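What Is Historical Fiction, Anyway?

Hi, I'm Napaporn Nakpan, and I write stories about people who lived a very long time ago. Well, sort of. Some of them lived a long time ago and some of them I made up in my kitchen. That mix has a name: historical fiction.

"Fiction" means a story somebody invented. "Historical" means it has to do with the past. Put them together and you get an invented story that happens in a real time, with real things going on all around it (a war, a flood, a new king, a terrible winter).

My favorite question from kids is, "So is it true or not?" Great question! The answer is that bits of it are. Let me show you with the book I'm writing now. It's about a girl called Hasau who lives in the year 1863, in a harbor town called Pastholm. I invented Hasau. I invented Pastholm too, and the grumpy ferry owner, Mr. Sowerby. But ships really did carry mail in 1863, people really did light their homes with oil lamps, and plenty of children her age really did go out to work. I can't just give Hasau a telephone when she's in trouble, even though it would save me three whole chapters!

So how do I find out what was real? I read. Old letters are the best, and diaries, and newspapers if I can get them. I want to know what people had for breakfast, what they were scared of, and what made them laugh. I also look at maps, old paintings and recipes, and I once spent an entire May reading about buttons.
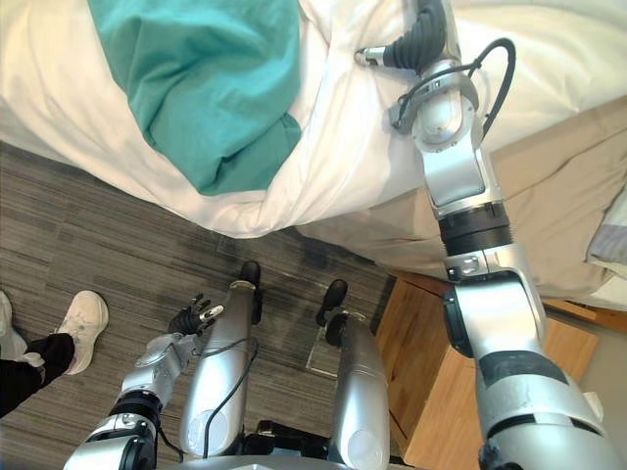 Sometimes the old papers don't tell me what I need. They might say that a storm hit the coast, but not what a ten-year-old said to her brother while the roof was rattling. That's where the inventing comes in, and I love that part. I ask myself what I would have said, and then I try to take out any words she wouldn't have known. "Okay" gets me every single time.

Lots of writers put a page at the back called an author's note. Please don't skip it! It's where they own up to what they changed. Maybe they moved a battle, or squashed two real people into one.

Want to try it yourself? Ask the oldest person you know about one day when they were your age. Write down three true things they tell you. Then make up a kid, put that kid in the middle of that day, and let something go wrong. My first try was a page and a half long and had a goat in it. I still have it in a drawer.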